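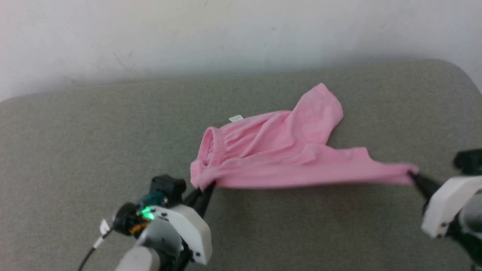 Pink knit on the gray cushion, waistband to the left, care label poking out just beside it.

Small Clothes, Big Pile: A Laundry Gallery

Welcome to the folding page! I've been keeping notes on our laundry since October, mostly because I fell in love with folding after years of shoving everything into drawers and leaning on them until they closed. This page is for the small stuff. Little shorts, little pants, all the stretchy things that never look like a rectangle no matter how kindly you speak to them. If you came over from the towel page, hello again, and yes, the sheets page is still coming.

Our folding spot is a gray padded surface against a plain off-white wall, and I can't say enough good things about folding on something soft. Knits stay where you put them. On our kitchen table they slide off toward the floor the moment you turn for the next one (ask me how many clean socks I've washed twice), but on a woven cover with a bit of grip they just sit there and wait. The color helps too. Pale pink on gray is so easy to read – every crease and twist shows up, and you can find the edges without turning on another lamp.

Start with the waistband

I always look for the elastic first. It's the one part of a knit garment that holds some kind of shape, and once you have it you know which way is up. Little kids' bottoms come out of the basket twisted around themselves more often than anything else we own, one leg going up and the other going sideways. Hold the band at one end, hold a leg at the other, pull gently and let the rest of the fabric drop. Most of the twist goes with it.

The care label is my other landmark. On most of ours it's sewn in at the back, so if I can see a white tab I can usually work out front from back before I've untangled anything. If the tab is on the outside, I check whether the whole thing is inside out. Half the time it is! I turn those right side out before folding, although my sister-in-law leaves hers for the wearer to sort out and seems perfectly happy.

When it lands in a heap 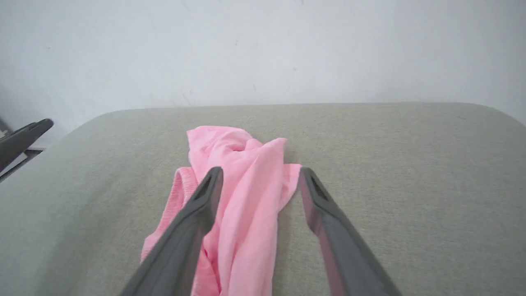 A soft, thin knit loves to curl over on itself, and the ribbed elastic is a gift when it does. Run a finger along the ribbing until you've gone all the way around, and the loose folds start to make sense. I used to grab whatever flap was sticking out and shake, which works nicely on a pillowcase and badly on anything with leg holes. Now I spread from the elastic outward, smoothing with the flat of my hand, and I go slowly over the bunched part so I don't press a crease into it.

Once it's flat, the fold itself takes a few seconds:

Lay one leg over the other, with the band edges lined up.
Tuck in the bit that sticks out at the seat, so the long side is straight.
Fold up from the leg end to the waistband, once for shorts and twice for pants.
Stand it in the drawer with the fold facing up.

That last step changed our mornings. You can see every pair at once, and pulling one out doesn't bring the rest with it. We have 13 pairs standing in one shallow drawer, in a fabric divider from Sancombe that I bought for scarves and stole back the same week. The pinks are at the front because those get asked for most.

A few odds and ends from the notebook

I timed a whole small-clothes load in the evening, right after dinner, and it came to 27 minutes with the radio on. The socks were a good part of that. Bottoms alone go quickly once your hands know the order.

Elastic that has gone ripply gets its own little pile. Some of it relaxes if you lay it flat for a night, some of it never does, and a pair with a tired band makes a great paint-day pair.

I don't iron knits. I've tried it twice and both times I ended up with a shiny patch and a crooked leg. Smoothing by hand on a padded surface gets me close enough, and I love the feel of it – warm from the dryer is best, though cool is fine too.

For anyone who asked about the basket on the towel page, it's the Tello one with the rope handles, the middle size. The big one is lovely but I couldn't see my feet on the stairs.

Next up in the gallery are fitted sheets, which I've been putting off, and then baby hats, which I haven't been putting off at all because they're tiny and wonderful.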